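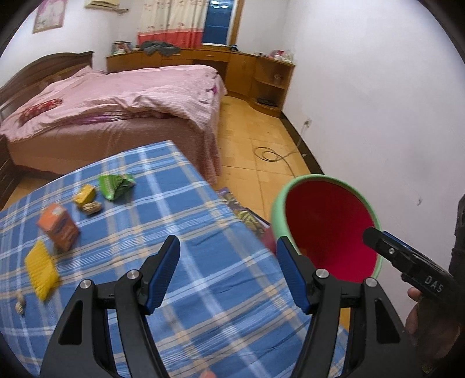

One reader from Skedley wrote to us that she does not agree with our November advice, and that a small table in the bedroom should have no food on it at all, because afterwards it is always the same person who must clean it.

Brivancombe > Home Letter > Small Rooms

Home Letter | Past issues | Recipes | Swap shelf | Write to us

Tuesday, June 13, 2023
By the Home Letter desk, Brivancombe

The snack table beside the bed

We thank the reader for her letter, and we understand her. But many of us in Brivancombe live in one or two rooms, and the table near the bed is also the table for tea, for homework and for guests. It would be strange to forbid the nuts and sweets there. So we would like to explain again, with more care than in November, how such a table can be cleared in a few minutes.

First, the cloth. We still recommend a cloth with a pattern, and a blue plaid with white and yellowish bands is a very thankful choice. It makes a plain table friendly, and a small stain does not shout at you from the door. There is also a disadvantage which we forgot to mention. A peanut shell or any other beige little thing is easily lost on a light stripe. Please pass your flat hand over the whole cloth before you say that it is finished.

Second, the bin. Bring it to the table and do not carry the rubbish through the room. A wide round bin is the best kind for this, for example a mint green one with a red inside, and if you tilt it with the opening toward you, even the lightest wrapper goes in without trouble. The tall narrow bins with a lid look nice in the shop, but for a snack table they are not practical. The Ansah store in Skedley has round ones in three sizes, and the middle size is enough for a bedroom.

Third, the order of work. Take the empty packets first. A shiny snack packet which is crumpled takes a lot of place and often it hides something smaller next to it. After the packets come the little wrapped sweets, and here you have to decide if they are kept or not. Small boxes should be opened and looked into. In my own home I threw away a box with four good biscuits in it, and I was reminded of it for a long time. The nuts and the shells are the last, and you can collect them with the fingers. When only crumbs remain, fold the corners of the cloth to the middle and shake it outside.

Magazines are a separate question. If they are lying in a pile close to the table, they will get crumbs between the pages, and then they will bring the crumbs to the bed. Put them on a shelf before you begin to eat. Old ones can go to the paper collection at Dranthorpe, where they are accepted also with the staples.

For washing the cloth: cotton in warm water, 20 minutes to soak if there is grease, and iron it while it is still a little damp. The creases near the edge are the most stubborn, so begin from there.

More letters about bedroom tables are welcome, also from those who disagree. In the next issue we will write about where to keep the bin when the room has no free corner.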